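Ziltenano: simulated tabletop pick-and-place, fault release

README, revised Saturday, December 7, 2019

This release of Ziltenano holds the runs we would have preferred not to make. The clean runs are in the Kenden release, which is shorter to describe and much duller to read.

Contents

621 episodes of a simulated Franka arm with a parallel gripper, working at a table in a furnished room. Every episode was stopped by the safety monitor, or should have been. Props come from the Pillay object set, which was assembled by people with broad tastes. Expect fruit, crockery and the occasional lobster.

What went wrong

In March we changed the routine that decides whether the gripper has hold of something. The old one waited for the fingers to stall. The new one, called Derka, took the first contact on either finger as a grasp and told the arm to lift. It was faster, in the way that leaving the house without your shoes is faster.

An object touched on one side would be reported as held. The arm then rose to its carry height and set off for the target, with or without cargo. The force check was skipped once a grasp had been declared, so a badly seated object could be pushed into the table and the log would still read "carry, normal".

Room view and gripper view:
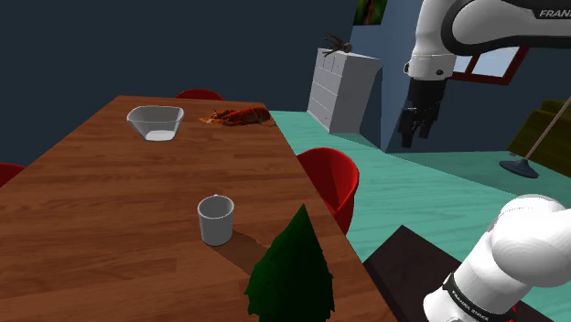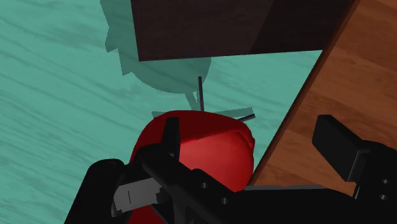 Known faults in the data

1. The grasp flag can't be trusted in any episode numbered below 24. Later episodes carry a second flag, grasp_checked, worked out afterwards from the object's height.
2. 89 episodes have no stop event. The monitor was listening on the wrong channel and had a very restful week.
3. Episode 1933 does exist, in spite of the total given above. Numbers were handed out before the empty runs were deleted. Please don't write in about it.
4. Contact forces are clipped at the top of the range. A flat line there means "a lot".
5. Thin objects sometimes pass through the fingers. This is a fault in the collision shapes and has nothing to do with Derka, which has enough to answer for.

Suggested use

Training and testing fault detectors. Scoring grasp checks against grasp_checked. Showing to anyone who proposes removing the force check to save time.

Not suitable for

Teaching an arm to pick things up. Setting force limits for a real robot near people: nothing here was measured on hardware.

Current state

Derka is switched off by default. The option to turn it back on is still in the config file, under "experimental", and prints a warning in capitals.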